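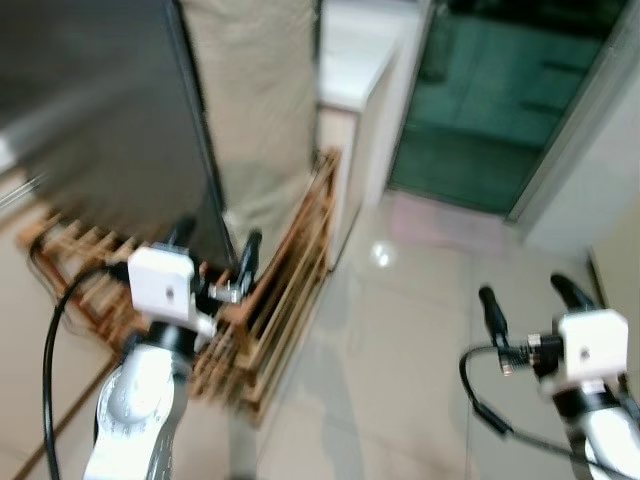
El zapatero de madera y la puerta verde

Julio, casi las once de la noche, y yo todavía con las ventanas abiertas porque en este piso no corre el aire ni pidiéndolo por favor. Hoy he vuelto a ponerme con el pan de mi abuela, el de la masa que duerme toda la noche, y creo que por fin voy entendiendo por dónde iba ella. Bajé temprano a Clavine a por harina (la de Trutgate, que es más cara pero huele a campo) y me entretuve una barbaridad mirando semillas, como siempre.

La receta la tengo en un papel doblado dentro del libro de Sarkar, con una letra tan apretada que cada vez leo una cosa distinta. ¡Juraría que el año pasado ponía menos sal! Pesé la masa antes de taparla: 866 gramos, y ahí la he dejado, con su paño, para que repose 12 horas.
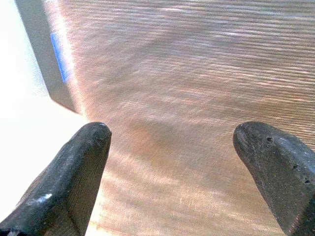

Inés Valcárcel

Mientras tanto he cenado un tomate con aceite y me he acordado de las meriendas en su cocina, de la corteza quemada que nos peleábamos los primos y de aquella radio que solo cogía una emisora. Mañana enciendo el horno antes de que apriete el calor, y le llevo media hogaza a mi madre.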